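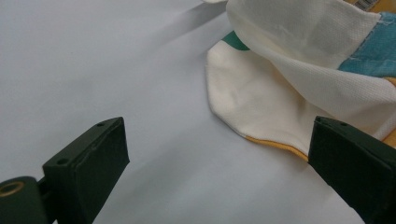 Fabric on the table, top right

Hi everyone,

Domenica Gruber wrote:
> Does anyone know if the Plurnier show is still taking customs, or
> only sketches this year? I have a repainted Garnadow beast nearly
> done and would hate to start over. Also, what are people using to
> seal vinyl? Mine stays tacky for ages.
> Domenica

Domenica, customs are fine! I wrote to Rahel Kuster last night and she says anything goes as long as it stands up on its own and fits the shelf, and the shelf is 13 inches high (mine was too tall last time and spent the whole opening lying on its back, poor thing). Sketches are welcome too, but they hang in the hallway, where the light is pretty awful, so I'd send the beast.

On the sealing question, I had the same trouble with my first Garnadow and I'm fairly sure it was the paint and not the sealer. Regular spray paint from the hardware store never really sets up on soft vinyl. I stripped mine back, washed it in dish soap, left it a couple of days and started again with vinyl paint in very thin coats. It took forever but the tackiness never came back. Natalia Solís swears by a hair dryer between coats. I tried that once and warped a tail, so maybe keep it on low. 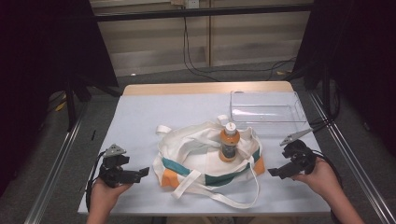

The other thing I wanted to bring up is the little booklet. Last time we printed 167 copies and ran out before the evening was over, and I still get emails asking for one. Janka Matoušek has offered to do the layout again, and she'd like a short paragraph from each of you about your figure — name, where it comes from, who it's mad at, that kind of thing. Please don't send her your whole saga. Vinzenz, I'm looking at you! Your moon pirate ran to 2334 words and she had to cut it down to fit under a drawing of his boot.

Does anybody have a spare header card for the Cutton reissue, the one with the yellow lettering? I'd trade a bagged Mayrhofer mini for it, the clear green one with the glitter. The card can be creased, I only want to scan it so I can copy the lettering for my own.

Figures need to get to Rahel by the end of September. If you're mailing yours, wrap the horns and antennae separately, and put your name under a foot in pencil. She had two gray lizards with no names on them last time and I think one of them is still living on her fridge.

Talk soon, and Domenica, send us a picture of the beast when he's dry!

Marlies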